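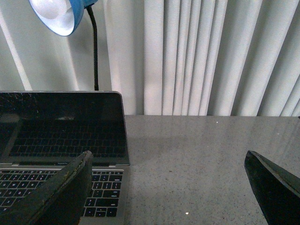 Progress report: Poveo slideshow app

To: Brittany Desjardins, MacPherson fund
From: the Brevevero team
Date: 11/10/20

1. Work done in this period

We finished the new timeline screen. The user can now put photos in order with one finger and set the time of each photo separately. The old screen is removed from the test version. We had 1244 testers at the end of the period, and they sent us 2561 comments. Most of the comments are about music, which stops too early when the video has a long title at the start.
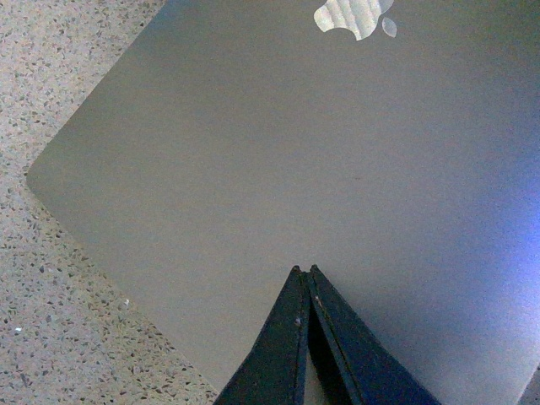

2. Problems

The music fault is corrected on Android. On iOS it is still open, and two of our developers work on it. Export of long videos is also slower than we promised in the plan. We tried the Nillier library for this task, but it changed the colors of some photos and we went back to our own code.

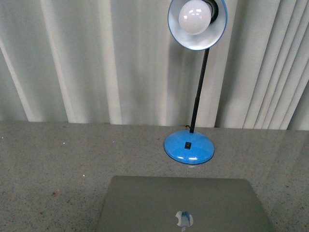
For this reason the export work will need three more weeks. We do not ask for additional money, as the hours can be moved from the sticker pack.

3. Next steps

In December we want to deliver the iOS correction and the Spanish menus. The texts for the menus are translated already, but they are not yet checked.
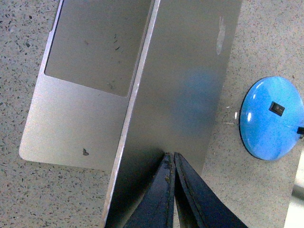
The help pages will follow after this check. Please inform us if the fund prefers to receive the test version before the menus are complete.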